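Planning notice for an unattended drinks kiosk in a public square

Posted by Rosport, 8 Aug 2020

Our association intends to place a Gromo kiosk in a square for 2 weeks. Is the consent of the local authority required if the unit stands on wheels?

Donon
Consent is normally required for trading on public land, with or without wheels. Please submit a site plan showing the clear width left for pedestrians.

Filip
Ours was approved in July. Ask for form 2406.

Gromo owners' desk
The kiosk weighs 322 kg empty. The ground should be level, and timber edges should be inspected for scuffs and fraying before the panels are fitted. 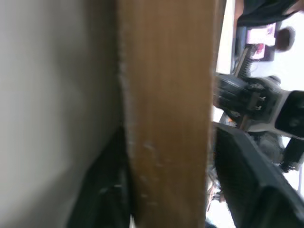
Related topics
Deposits for street furniture
Evening noise limits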